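Ristbridge op shop price list -- read me first

Last updated 9/25/18

G'day, and thanks for downloading this. It's a plain spreadsheet of 1165 things I've seen for sale in the op shops of Ristbridge, with what was on the tag when I walked past. I started it because I kept telling my sister that jumpers had gone up and she kept telling me they hadn't (they have!).

What's in it: one row per item. The columns are shop, item, colour, tag price in dollars, condition and notes. Condition is my own scale from one to four, where four means I'd happily give it to Mum and one means the dog can have it. Nearly 100 rows have no condition at all, mostly saucepans, as I only thought of the scale once I'd done the kitchenware.
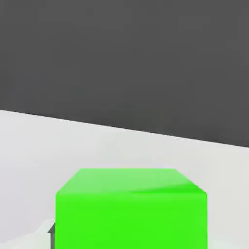

Macarena Pacheco wrote in to say the Leitão Street shop marks everything down in the last hour, so my prices for that one are probably too high, and could I please add a column for time of day. Fair call! I've put it in for the new rows, but I can't fix the old ones from memory -- sorry, Macarena.

Other things to watch for. Books are a mess. Some shops price by the shelf and some by the bag, and I've entered a bag as one item. Doonas and pillowcases are lumped under "linen". I left out furniture over 40 dollars, mainly as I never have the ute with me and lose interest.

Use it however you like, school projects included. If you spot a wrong price, email me with the row number and I'll get to it after tea. Gonzalo Soler has offered to do the shoes, so they'll be in the next version.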